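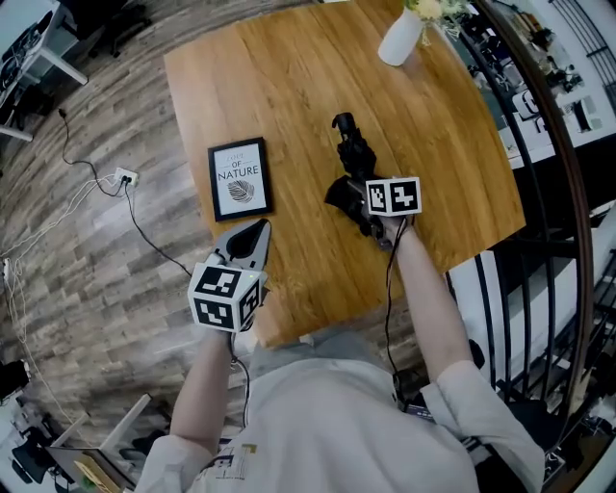 「一生もの」という売り文句を、私はもう信用しないことにしている。家具屋でも雑誌でも、無垢材のテーブルとなると必ず出てくる言葉だ。蜂蜜色でまっすぐな木目の天板を見れば、そりゃ私だっていいなと思う。ただ、見た目がいいことと一生使えることは別の話で、売り場ではそこがいつもくっついている。しばらくこの話をします。

まず「一生」が誰の一生なのか書いてあったためしがない。買う人なのか、木なのか、店なのか。去年のぞいたPlorksteadという店のカタログには「100年の暮らしに」とあったが、保証のページを読むと、天板の反りと割れは対象外だった。100年の話をしておいて、いちばん起きそうなことが対象外。

反りや割れが起きること自体に文句はないんですよ。木は湿気で伸び縮みする。冬に暖房をがんがんかける部屋なら、なおさら。文句があるのは、それを「木が呼吸している証拠です」で片づける接客のほう。切られて板になった木は呼吸しない。湿気を吸ったり吐いたりしているだけです。

次、「経年変化を楽しむ」。色が濃くなる樹種もあれば、明るくなる樹種もある。窓際に置けば、いつも花瓶を敷いていたところだけ丸く跡が残る。それが味に見えるか、しみに見えるかは人による。なのに売り場には、きれいに変わった見本しか置いていない。花瓶の丸が残った見本も並べてほしい。

手入れの話もあやしい。「年に一度オイルを塗るだけ」とよく言われるけど、「だけ」の中身は、天板を空にして、軽く紙やすりをかけて、粉を拭いて、塗って、拭き取って、乾くまで使わない、です。その間の晩ごはんはどこで食べるのか。うちは床で食べました。

使ったのはDevidanceのメンテナンスオイル。小さい缶で2000円。塗った直後は確かにきれいだった。二か月後、塗り残した裏側と見比べて、違いを言い当てる自信がない。裏は日に当たらないし皿も置かないので、比較としては雑です。そこは認めます。

あと、拭き取りに使った布は丸めてゴミ箱に入れないこと。乾性油は酸化するときに熱を持つので、自然発火することがある。水に浸してから、自治体の決まりどおりに捨てる。これは疑っていない。缶にも書いてあるのに、店では一言も聞かなかった。

友人のYayra Annanは反対意見で、「傷んでも削って直せるのが無垢のいいところでしょう」と言う。理屈はわかる。でも彼女のテーブルは十年使って一度も削っていない。削れることと、削る人がいることは違う気がする。

では業者に頼んだらどうなるか。Anas Solimanさんという、近所で家具の修理をしている人に聞いた。運び出しと送り込みは別料金、預かりの間は代わりの机なし、傷が深いと天板が目に見えて薄くなるとのこと。聞いたことにだけ短く答えてくれて、この件でいちばん信用できる相手でした。

ついでに、化粧板のテーブルが悪者にされすぎている件。実家のは父が結婚したころの安物で、角のシートが少し浮いている。父は今年68歳。醤油も鍋もずっと受け止めてきて、オイルは一滴も吸っていない。こちらを「一生もの」と呼んだ店員には会ったことがない。

レビューもあてにしにくい。例のオイルは通販サイトで181件の評価がついていて、読めるだけ読んだら、届いた週に書いたものばかりだった。「届きました、いい香りです」。三年後にどうなったかが知りたいのに、三年後にレビューを書く人はほとんどいない。私も書かないと思う。

無垢が嫌いなわけではないです。うちのも無垢で、肘をついたときの感じは好きだし、次に買い替えるならたぶんまた無垢を見に行く。ただ、店で「一生もの」と言われたら、保証書を先に見せてくださいと言う。

追記:返信で「蜜蝋ならどうですか」と何件かもらいました。試したことはあります。塗るのは楽だけど、熱いマグカップで輪じみができました。私の塗り方が悪かった可能性はあります。うまくいっている方、何年目か書いてもらえると助かります。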